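The Ginley List

Posted 2020-01-24, draft three, I'm not doing a draft four

1.

The list came out at noon. Leilani Dvorak had it by ten past, off the printer at the library, still curling. Eleven pages. She read it standing up.

Ginley Street, odd side. Ginley Street, even side. Drillthorpe Court, all of it. Magaña's old bakery, the one with the good sign. And then on page nine, between a garage and a lot that was only a lot, 216 Gutby.

Her mother's house.

Not her mother's now. Hers, sort of. There was a form about that. There was always a form about that.

"Can I get a stapler," she said.

The kid at the desk gave her a stapler.

2.

What the city said: vacant more than two years. Water off. Porch "in a state of partial separation." Owner unresponsive.

What Leilani said, out loud, in the car, to the dashboard: I have responded. I responded in October. I responded on the green form and then you changed it to the blue form.

She drove over. Parked across the street because of the branch that hung over the near side and had been about to fall for as long as she'd been driving.

The porch was in a state of partial separation. Fine. You could get your hand in the gap between the boards and the house wall, up to the wrist. She tried it. Up to the elbow, at the one end.

But the roof was good. Anybody could see the roof was good. Her mother had paid for that roof in cash, in envelopes, one a month, and the roofer had come by to collect each one and stayed for coffee every time, until people talked.

There was a sticker on the door. Orange. It had a number on it, 3337, and a phone line to call, and under that somebody had written in ballpoint, dont bother.

She called anyway. It rang and rang.

3.

Dean Bainbridge had the ward and had had it for so long his yard signs didn't bother with a first name. He did his open hour in the back of the hardware store, on a folding chair, next to the paint shaker. If someone came in for paint you had to stop talking.

"Leilani," he said. "Your mother was a pistol."

"You put her house on the list."

"I didn't put it. Staff puts it."

"You vote it."

"I vote it," he agreed.

The paint shaker went. They looked at each other. It was a long one, five gallon probably. When it stopped he leaned in and his voice had changed, gone lower, the voice he must use at home.

"There's money for taking down. You understand? It comes from the state and it says on it, taking down. There's no money that says porch. I asked for porch. I been asking for porch since before you were out of school."

"So you knock down the house because of the porch."

"I knock down the house because if I don't spend it, Drillthorpe Court stays up too, and somebody's kid goes through a floor over there. Again."

She hadn't known about the again.

"How much is a porch?" he said.

"What?"

"A porch. To fix. You got a number?"

She did not have a number.

"Get a number," Dean Bainbridge said. "Hearing's at six. They cut you off at two minutes, so write it down first." The shaker started up. He mouthed something else at her over it, and she never did find out what.

4.

Nelly Villanueva did porches. She also did gutters, tile, and in a bad winter other peoples taxes. She came in a truck with one blue door and walked up the steps of 216 Gutby without testing them, which made Leilani shut her eyes.

Thump. Thump. Thump of a boot heel.

"It isn't rotten," Nelly called.

"It's coming off the house."

"It's coming off because they hung it with nails. Whoever did this. Nails! You jack it up, you pull it back, you bolt it." She was lying down now. Her voice came from under the boards. "You got raccoons."

"Is that more?"

"Raccoons are free."

She wrote it on the back of a receipt, pressing on her knee. $929. Leilani looked at it a good while. She had expected a number with a comma.

"Materials," Nelly said. "Labor you can pay me in envelopes. Thats how your mom did."

"You knew about the envelopes?"

"My uncle was the roofer, honey."

So that was a thing to know. Leilani sat on the bottom step. Across the street a curtain moved at 219 and stayed moved.

5.

The curtain was Hsiu-ying Yip, who had been looking at 216 since it was pink. She came out in slippers with a coat over her robe and a folder under one arm, and she did not say hello.

"They came in summer," she said. "Man with clipboard. Didn't get out of the car."

"Which man?"

"White car. City car. He sat, he ate something, he wrote, he left. I wrote too." She opened the folder. It was all there, dates down the left side in pencil, years of it. Mail truck late. Dog loose. Branch, still. Light on at 216, and then, for a while, every night, light on at 216, light on at 216. Those were from when her mother was sick. Leilani had been the light.

She turned the page fast.

"You say vacant two years," said Hsiu-ying Yip. "I say no. I say you slept here in October. Nine nights. I have it."

"I was cleaning out the closets."

"Nine nights," she said. "That's living."

"Would you come and say that? Tonight?"

Mrs. Yip looked down at her slippers and thought about it.

"I type it first," she said. "If it's not typed they don't listen."

6.

Her niece typed it. Su-chen Cheung, home from school, fastest hands on Gutby, kitchen table, everybody standing behind her breathing. Mrs. Yip dictated. Leilani corrected. Mrs. Yip corrected the corrections.

"Put, He did not get out of the car."

"I put that, Auntie."

"Put it again at the end."

Four forty. Then five. Nelly had stayed, no one had asked her to, and was eating crackers over the sink. Somebody's phone kept going off. It was Leilani's. Work. She let it.

"Is it 'vacancy' or 'vacantcy,'" said Su-chen.

"The first one."

"It looks wrong."

"It all looks wrong after a while. Keep going."

She hit a key too hard and lost a paragraph. A terrible quiet. Then she got it back, and Mrs. Yip, who did not touch people, put one hand flat on the top of the girl's head and left it there until the printer started.
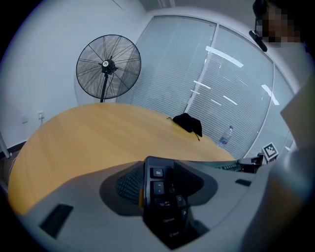
7.

Council chambers, six o'clock, really six-twenty. Radiators on full. A man ahead of them wanted to talk about geese and did.

Then the list. They took it in bunches. Ginley, odd side, all in favor. Ginley, even side. It went so quick. Whole kitchens. She thought about the bakery, the heat of the bag in your lap on the way home, and by the time she'd thought it the bakery was gone too, seven to nothing.

"Gutby," said the clerk.

Leilani stood. Her paper was damp where she'd held it.

"It isn't vacant," she said. "It has a porch problem. I have a number for the porch." She read the number. She read it twice because a lady in the back said she couldn't hear. "I have a person who'll do it. She's here, she's the one with the crackers. And I have a statement."

Mrs. Yip did not read from the statement. She walked it up to the rail in her good shoes and held it out over the top until Dean Bainbridge had to get up out of his chair and come take it.

"Last line," she told him.

He read it to himself. Then he coughed and leaned into the microphone.

"'He did not get out of the car,'" he said.

Somebody laughed. It spread a little. The staff man at the side table was writing something very small.

"Motion to pull Gutby," said Bainbridge. "Sixty days. Lets see a porch."

"Second."

"And Drillthorpe?" asked the clerk.

He looked at his hands. "Drillthorpe stays on," he said. "All in favor."

8.

They stood out on the steps afterward, cold, no one ready to go find the cars. Su-chen wanted fries. Nelly was on about jacks, who had one, who had two, her cousin had two but he'd want something for it.

"Sixty days," said Leilani. "In winter."

"Bolts don't care," Nelly said.

Mrs. Yip had her pencil out. She was holding the folder up to the streetlight and writing, and Leilani leaned over to see. Just the time, and then: 216, still.

"Will you be there tonight?" Mrs. Yip asked, not looking up. "I need to know what to put."

The water was off. The bed was in pieces in the hall. There was one lamp, she thought, in the back bedroom, if the bulb was any good.

"Put light on," Leilani said, and went to get the car.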